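Berby: a planning layer for two arms that would prefer not to share

Final project report, Robot Software module
Farzana Jafri

1. What I set out to do

The lab in Dalomden House has two arms facing each other across a foam mat, and until this year each of them ran its own planner in cheerful ignorance of the other. If you wanted both to move, you wrote a script with a lot of sleeps in it and stood near the stop button. My proposal was to replace the sleeps with something that could reason, and to have it finished by December. The something is called Berby. It was finished in March.

Berby sits between the perception node (Pons, inherited from a previous year and documented in the style of a ransom note) and the two arm controllers. It takes a list of objects with poses, decides which arm should deal with each one, and hands out motion requests so that the arms never want the same bit of air at the same moment. It does no control of its own. I wanted it to, and my supervisor crossed that section out of the plan in green ink.

2. The task

All the development was done on one small task: a tall can and a plastic cup stand on the mat, one arm takes the can, the other stays on its own side until it is given something to do. I chose it after reading the marking scheme and before reading anything about grasping tall thin objects.

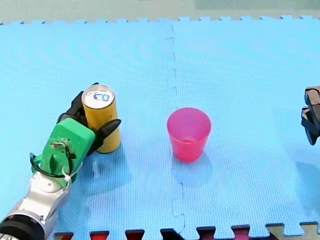
Figure 1. Left gripper closed on the can, right gripper open at the edge of the workspace.

The can is the awkward one. Its lid is shiny, its sides are shiny, and Pons fits a cylinder to whatever points survive. On bad runs the fitted axis leaned so far over that the planner concluded, quite reasonably, that the can was lying down and proposed a grasp from above. The cup has the opposite trouble. It is translucent, so the depth values inside it are mostly opinion, and I ended up segmenting it on colour and taking its height from a config file. I am aware of how that sounds.

3. Perception changes

I made two changes to Pons and left the rest alone out of fear.

The first was to reject any cylinder fit whose axis was too far from vertical unless it held for 9 consecutive updates. This cost a short wait at the start of every run and removed nearly all of the lying-down cans. The second was to stop Pons from republishing the whole object list every time one pose changed. Berby had been treating each message as news and replanning, so an arm on its way to the can would pause, think about its life, and set off again along a path almost identical to the one it had just abandoned.
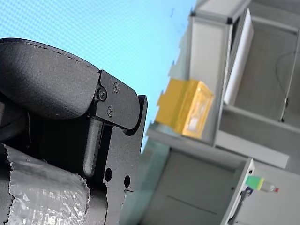
The transforms took longer than both of these put together. Each arm has its own base frame and the mat has a third, and for most of November one of the three was a sign flip away from the truth. It showed up only when the two arms disagreed about where the cup was, and as the right arm was seldom asked about the cup, they seldom disagreed. I now publish all three frames from a single calibration file and Berby refuses to start if that file is older than the last change to the arm mounts. The check has annoyed everyone in the lab, including me, and it stays.

4. The planner

Motion planning itself is a bought-in sampling planner with a cap of 4000 samples per request. My part is the reservation table above it. The space over the mat is cut into cells, and before an arm moves it must reserve every cell its swept volume touches, with a start and end time. If a cell is taken, the request is delayed or sent back for another path.

The first version let an arm hold some cells while waiting for others, and I duly reinvented deadlock in front of a second-year who had just been taught about it. The present version is all or nothing: you get the whole path or you release the lot and try again after a random delay.

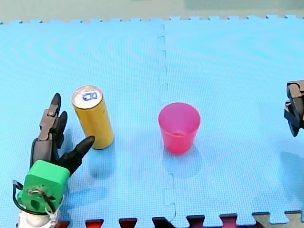
Figure 2. Left fingers open beside the can, with the cup nearer the middle of the mat and part of the right gripper at the far side.

Approach poses gave trouble of a duller kind. The fingers are long, and the collision model I was given treated them as one box, which made the can unreachable whenever it stood near anything at all. Replacing the box with a chain of capsules per finger fixed that, and slowed collision checking enough that I had to cache the results. The cache had a bug. The bug is described in Appendix B, at the length it deserves.

5. Results

In simulation Berby completed 98 per cent of runs without a reservation conflict reaching the controllers. The failures were all timeouts, where both arms kept backing off politely from the same cells until the run was ended for them.

I have no equivalent figure for the real arms that I would defend in a viva. The logging was rewritten halfway through the trials, by me, and the earlier logs record when a request was granted but leave out which arm had asked. I have put both sets in the repository under separate folders and drawn no totals from them.

6. What I would do differently

Write the logger first. Use the Illgate scheduler for the timing side, which I dismissed in week two as too heavy and then rebuilt by hand, badly, over the spring. Give the reservation table some notion of priority, so that an arm already holding an object gets its cells ahead of one that is merely curious. The hooks for this are in the code and take an integer that nothing reads.

Anyone picking the project up should start with the launch file in the top folder and ignore the one called launch_new, which is older.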